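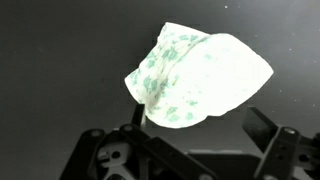 Wrist view, napkin task: white cloth with a green floral print, above the two fingers.

Bendis cloth-handling set

Version 2, 23 Mar 2026
Maintained by Khải Trình and Ieuan Voyle, Pridadcombe shared workshop

Summary

Bendis is a set of wrist camera recordings from a home-built arm picking up household cloth. It was recorded to train a small grasp model that runs on the workshop desktop. The set holds 1,510 episodes. All were driven by hand; none come from a trained policy.

Hardware

The arm is Draven, a six-joint build on printed brackets. The gripper has two fingers on black linkage plates, held with round-headed screws, and an upright tip on each side. The wrist camera is fixed to the gripper body, so both fingers stay at the bottom of the picture while the cloth moves. Drawings for the camera mount are in mount/. The older mount let the camera turn slightly under load, and episodes recorded with it were dropped from this version.

Tasks

napkin_lift: take a crumpled napkin from the bench and raise it clear.
napkin_move: as above, then put it down inside a taped square.
towel_edge: find and grip one edge of a tea towel.

Layout

episodes/ has one folder per episode, with video.mp4, joints.csv and notes.txt. The file joints.csv gives joint angles, gripper opening and a time in milliseconds from the start of the episode. Gripper opening runs from 0 (shut) to 90 (fully open) and is the commanded value – the servo does not report its true position.

splits/ lists episode names for training and testing. Episodes recorded in one sitting are kept in the same split.

Known problems

Exposure is locked. On white cloth near the lamp the print washes out on the bright side, and the gripper parts stay dark. Do not rely on the pattern to track the cloth.

Contact is not labelled. A fingertip can look as if it touches the fabric when the cloth is only in line with it, and one camera gives no depth. Use the joint log as well.

Small pale specks show against the dark background in places. They have not been masked.

Labels in notes.txt were typed by two people and the wording varies. "Dropped" and "slipped" mean the same thing.

Changes

Version 2 adds towel_edge and corrects the time column. Version 1, from October, used the Ellis logger, which wrote times late whenever the disk was busy. Do not mix the two.

Checking a download

Run check.py from the top folder. It should report 3,739 files and no missing joint logs.

Licence

CC BY 4.0 for recordings and drawings, MIT for scripts.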